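Small States and the Sanctions Vote: What We Learned From a Model Assembly
Project report, International Relations Seminar
Dineo Baloyi

I came into this project thinking sanctions were something big countries did to other countries. Three months of reading and one very loud weekend of debate changed my mind, and I am so glad our group picked this topic!

Our question was simple to ask and hard to answer: why do small states vote for trade sanctions that are going to hurt them too? We worked with two made-for-class countries, Stikley and Zelov, which share a river border and a long argument over shipping fees. Stikley wanted the assembly to freeze Zelov's overseas accounts. Zelov wanted everybody to go home.

We gave 107 delegates from the Stulthorpe seminar groups a briefing packet and asked each of them to vote twice, once before the debate and once after. In the second vote, 68 supported the freeze. What surprised me most was the comments sheet. Many delegates who voted yes wrote that their own country would lose money on grain and fuel, and they still thought staying out would cost them more later on – mostly in goodwill from their neighbors.

Jacobs, who chaired the session, let the Zelov team speak for far longer than planned, and I think that was the right call. Their best argument was about timing. A freeze that starts in July, right when harvest loans come due, lands on farmers first and on ministers much later (if it reaches them at all). Our draft had nothing on this, so we rewrote the whole second section overnight and added an exemption for farm credit.

If I ran it again, I would change the packet. It leaned toward Stikley, and a few delegates noticed. I would also want a third vote a week later, once people had cooled off and talked to each other in the hallway.

The full vote tables and both versions of the draft resolution are in the appendix. Please read the Zelov closing statement even if you skip the rest – it is terrific. 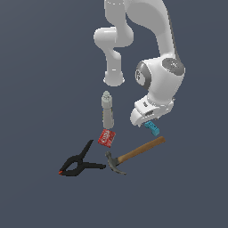 Vol. 3, No. 2 | Page 68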